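Workshop notebook, 9 March 2024
Offline sync for the Lostgate clinics

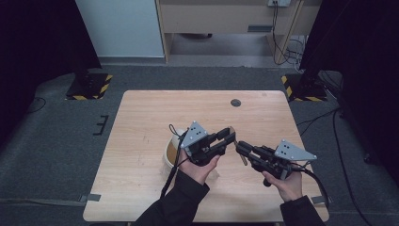

Big day for the sync work, so I'm writing it up before I forget the order things happened in. The Lostgate box has been running on the new queue since yesterday evening and it came through two power cuts with every record intact! I pulled the mains on it twice more this morning to be sure. Same result both times.

For anyone picking this up cold: each clinic keeps its own copy of the patient register and sends changes to Markgate when the line is up. The old version sent the whole day's file in one go, so if the line dropped near the end it started again from nothing. The new one sends small batches, 400 records at most, and writes down the last one that Markgate confirmed. After a drop it carries on from there. Simple idea, and I wish we had done it in the autumn.

Test run, bench copy of the Lostgate register:
– line cut by hand 9 times during one full send
– no duplicates at the Markgate end
– 4 records arrived with the wrong time on them

Those four had me puzzled for most of the morning. The little battery that keeps the clock on the bench box is flat, so after a restart it thinks it is years ago until it can reach the time server, and anything saved in that gap gets the old date. Natalia Cervantes had the fix before I'd finished explaining it (give every change a running number and let the number decide the order, leave the clock for display only). I've put that in and it works beautifully. The four records now land in the right place, old dates and all. Still need to flag the bad dates on screen so the clinic staff can correct them.

Pacheco is next and I'm really looking forward to it. They are on a mobile link that is fine at night and awful after breakfast, so I want to try a smaller batch there, maybe half, and let it grow when the link is behaving. Natalia thinks the box should pick the size for itself. I agree, but I'd like a week of logs first.

Zargate is a different problem. Their line is good but two people know the system and one is leaving in March. The handover notes are still the old ones, with screens that don't exist any more. I'll redo them with whoever takes over sitting next to me.

To do:
order clock batteries, and spares for Pacheco
date warning on the edit screen
turn the log level down on Lostgate, it is filling the disk
ask Markgate who gets the alert when a clinic goes quiet overnight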